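Storing and Caring for DVD Box Sets

Keep discs upright in their cases, like books. Stacked flat, the bottom cases take the weight and the hubs crack, and then the disc slides around inside. Thick multi-disc cases are the worst for this.

Take a disc out by pressing the hub and lifting by the edges. Wipe it with a soft dry cloth from the center straight out to the rim. Don't go in circles. For fingerprints, use a little dish soap and lukewarm water, rinse, and blot.

Cardboard slipcovers fade on a sunny shelf. Mine from the Lorkville library sale faded in one summer. Move the shelf or hang a curtain. 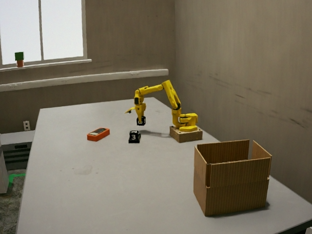
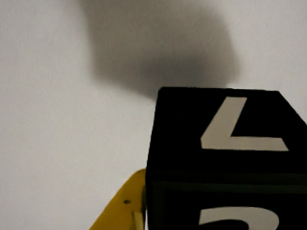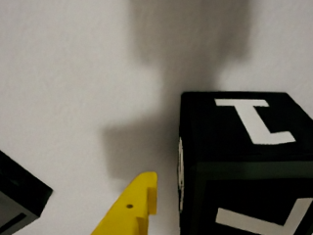 Three views, pale surface in each. The yellow arm is in the first.

If you are short on room, move the discs to a binder with cloth-lined sleeves. I use two binders from Benavides, 102 sleeves each. File by director, then by year, and leave 2 empty sleeves after each director for later additions. Flatten the paper inserts and keep them in an envelope at the back.

Sticker residue on a case comes off with cooking oil. Leave it ten minutes, rub with a paper towel, then wash the case with the disc out.

Check the whole collection every May for loose hubs.

Posted 3/17/19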